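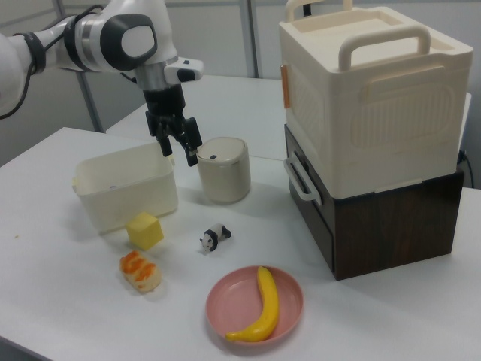 The open tub and the small lidded canister, on the white table.

Tubs, canisters and the promise of a tidy bench: your questions

Posted 17 November 2018 by Mireille Boyer

Since the storage piece in May I've had a steady run of questions about small containers for the kitchen bench and the craft table. Most come from people who have been told that the right set of tubs will change their lives. I have my doubts, and I say so below.

Do I need matching containers?

No. Matching sets look lovely in a shop because they're empty. Once you put your own odds and ends in them, the eye goes to the odds and ends. An open tub and a lidded canister in slightly different off-whites will sit beside each other perfectly well. If you already own two things that do the job, you own a set.

The Plenddale website says open tubs "encourage the habit of returning". Do they?

They encourage the habit of dropping. I'll grant that a shallow tub with no lid is easier to put things into, and for some households that's enough. My own experience is that whatever goes in on top stays on top, and whatever is under it might as well be in the shed. Use an open tub for things you reach for daily and leave the spare batteries somewhere else.

When is a lid worth having?

When the contents would suffer from dust, crumbs or a curious cat. Tea bags, cotton buds, beads, seeds you mean to plant. Also bench-top scraps, if you empty it every night. A lid on anything you use ten times a day will be left off by the end of the first week, and then you have a lid to store as well.

Is a tiny bench-top bin any good?

It depends how honest you are about emptying it. A little canister fills up fast, and that can be a point in its favour, as nothing has time to get unpleasant. I'd use one for thread ends, pencil shavings, used tea bags and the like. I wouldn't use one for onion skins. People buy them thinking they'll save trips to the big bin, and they don't. They save up several short trips and turn them into a messier one.

Are slightly see-through tubs better than solid ones?

A bit, if they're going on a shelf above your head. A cloudy plastic shows you that something is inside and very little about what. I've seen the Thaler range described as "clear at a glance", and I can only say my glances must be poorer than theirs. Write on a bit of masking tape and stick it on the front.

What about labels, then? Do I need a label maker?

You need a pen. Labels help when more than one person puts things away, and they help most in the first month. Put them on the front face and keep them small. And label the tub for what really goes in it. "Miscellaneous" is a fair label if you mean it.

How do I get old sticker marks off plastic?

Warm soapy water first, and leave it longer than you want to. Then cooking oil on a cloth, a gentle rub, and wash again. I'm wary of the citrus sprays on soft plastics – one of them left a cloudy patch on a favourite tub of mine and I've never got it out. If the mark is tiny, leave it alone.

My white tubs have gone cream. Can I get them white again?

Probably not, and I'd be suspicious of anyone who says otherwise. Some were cream to begin with and only look yellow against a white table. If the colour is from turmeric or tomato, a day on a sunny windowsill may lift it a little. Bicarb paste cleans the surface well enough and does nothing for plastic that has changed colour all the way through.

How big should a tub be?

Smaller than you think. Tip out what you plan to store, push it into a heap, and find something that just holds the heap. The 2 litre size suits most of what ends up on a kitchen bench. Anything larger tends to get filled simply because there's room.

Is the Brisura system worth the money?

I've borrowed a few pieces and haven't bought any. The rims are tidy and the tubs nest well. At 80 dollars for the starter set I'd want them to do more than nest. A plain tub from the discount shop has lasted me years.

What should I do first, before buying anything?

Clear one table. Put back only what you used this week. The rest goes in a cardboard box for a month, and you'll find out what you miss. I missed the scissors.

Do you sell or recommend a particular brand?

I don't sell anything. Budar once offered to send me a carton of canisters and I said no, mainly because I had nowhere to put them.

Comments (4)

Haruna Maruyama
I disagree about the lids. Ours has a lid and it does get put back on, but my mother lives with us and she's strict about it. Agree on the masking tape.

teapot_jo
Eucalyptus oil for the sticker marks! A few drops on a rag, works on everything. Test the bottom first though.

Garth in the Valley
I paid for the Brisura set. They do stack nicely. The lids don't fit the older tubs, which I found out after ordering more.

Mireille Boyer
Thanks Garth, I didn't know that about the lids. I'll add it when I next update the page.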